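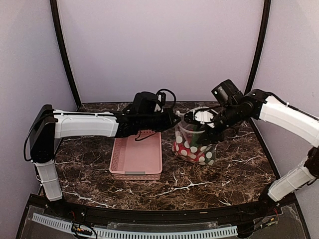

Call for participants: open day operators, two-arm manipulation cell

Sastitz is looking for people to operate a two-arm robot cell during its open day at the Lalterden site in April. No previous experience with robots is required. Applications close on Mar 27, 2022.

Background

The cell consists of two arms fixed at opposite sides of a small enclosed tabletop. Each arm carries a gripper with a camera mounted on the wrist. An operator moves both arms at once by means of a pair of hand controllers, and the movements are recorded for later use in training. The work is slow and repetitive: small household articles are moved between baskets and clear containers, then put back to their starting positions for the next run.

On the open day, visitors will watch the cell from behind a barrier while an operator works. A member of staff gives the spoken commentary. Operators are not expected to speak to visitors, but may answer questions between runs if they wish.

What the work involves

Operators work in pairs and change over every 20 minutes. One drives the arms, the other resets the tabletop and keeps the run log. Each pair covers one half of the day, morning or afternoon. Between them the pairs should complete 160 runs, including failed ones. A failed run is logged in the same way as a successful one, with a short note on the point at which it was stopped.

Every operator must attend one training session before the open day. It lasts 3 hours and covers the emergency stop, the start and end positions of the arms, handling of soft articles such as cloth, and use of the log sheet. The session ends with a short practical check. Those who do not pass may repeat the check once.

Requirements

Applicants must be 18 or over and able to sit at a control station for the full 20 minutes.
Normal or corrected eyesight is needed, including the ability to tell red from green.
Both hands are used throughout. Left-handed applicants are welcome and the controllers need no alteration.
Long hair must be tied back and loose sleeves rolled up when resetting the tabletop.
Working English is sufficient. The log sheet is in English only.

Payment and practical matters

Participants receive a flat payment of 100 euros, which covers the training session and one half-day. Travel is refunded on production of a ticket, up to a limit agreed beforehand. Lunch is provided for both shifts in the Vullier building. Parking at Lalterden is closed to staff and participants on the open day.

Recordings contain arm positions, gripper positions and the pictures from the cameras on the cell. Names are not stored with the runs.

How to apply

Send a short message to Sneha Nautiyal, Bukhari laboratory, Sastitz, with the subject line "Open day operator". State your preferred half of the day and whether you can attend training on a weekday evening. A CV is not needed. Applicants will hear by e-mail within one week of the closing date, and training times are sent with the reply.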